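Retractable patio awning keeps pooling water, do I change the pitch or the fabric?

Posted in Patios, Shade & Outdoor Living
2026-07-07

porchlight_435

Hi all, first post so be gentle! We bought our house in Naltwood with a retractable awning already on the back wall, over the sliding door. The sticker on the end cap says Zelmont and that's as much as I know about it, no manual, and the sellers have moved out of state. It's a striped fabric one with two folding arms and a hand crank.

My problem is water. We get those short heavy afternoon showers and if I don't run outside and crank it in, I end up with a big belly of water sitting in the middle, maybe a foot back from the front bar. Last week I pushed it up from underneath with a broom and dumped most of it down my own back. The fabric doesn't seem torn, but it looks baggy to me now even when it's dry, and I don't remember it being like that when we moved in.

My brother-in-law says the fabric is shot and I need a new one. I got one quote for that and it was $435 before installation, which hurts. A neighbor says it just needs to be tilted more. It slopes a little now, not much. Can I change the tilt myself on an old one like this? And does baggy fabric ever tighten back up or is it done?

I'd also love to hear if anybody just gave up and went with a shade sail. We have a fence post and a corner of the garage that might work.

shadyside_up

Change the pitch first, it costs you nothing but an hour and a second person. Nearly every folding arm awning I've worked on has an adjustment bolt where each arm meets the bracket or the torsion bar, usually under a plastic cap that has gone chalky from the sun. Crank the awning halfway out, have your helper hold the front bar up so the weight is off the arm, loosen the lock bolt and turn the adjuster a bit at a time. Then do the other arm by the same amount. Put a level on the front bar when you're finished, because if one side is lower the fabric will roll up crooked and you'll be back here asking about that instead (been there!).

How much slope? Mine drops 2 inches for every foot it sticks out and I haven't had a puddle since. It does look steeper than you'd expect, and tall people will notice it at the front edge. I got used to it in a week or so.

The other thing I'd check is whether you're cranking it out too far. Lots of people keep going after the arms are fully open, and then the fabric just unrolls loose off the tube and hangs there. Run it all the way out, then crank back until it pulls tight. I'd bet a lunch that's half your baggy look right there. Old acrylic does stretch some along the seams and that part won't come back, but a little stretch doesn't matter if the water has somewhere to go. 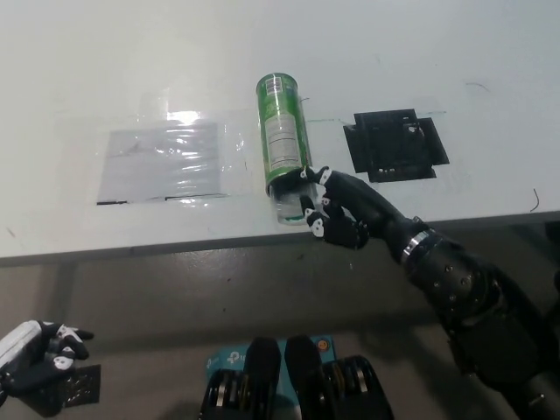
And please bring it in when it rains hard anyway. These are sun awnings, the arms aren't built for a bathtub's worth of water, and once an arm spring or cable goes you're looking at real money. Don't take the arms apart yourself either, they're under a lot of tension. Adjusting the pitch is fine, opening an elbow is not.

kettle_and_twine

We gave up and went with a sail, a triangle from Zarnden, $123 plus hardware. I like it a lot but be warned, the hardware and the post cost more than the sail did. I spent another $200 on concrete, a steel post and turnbuckles. Your fence post probably won't hold, ours leaned within a month and it was set pretty deep. The garage corner is OK if you can hit framing and not just trim.

Also sails puddle too if you hang them flat!! One corner has to be a good bit lower than the others. Ours comes down for winter and goes in a tote in the basement.

mossbucket9

just replace the fabric. had mine redone at Kashyap in July a couple years back, no problems since. measure the old one before you call, they'll want the width of the fabric and not the width of the whole awning, I got that wrong the first time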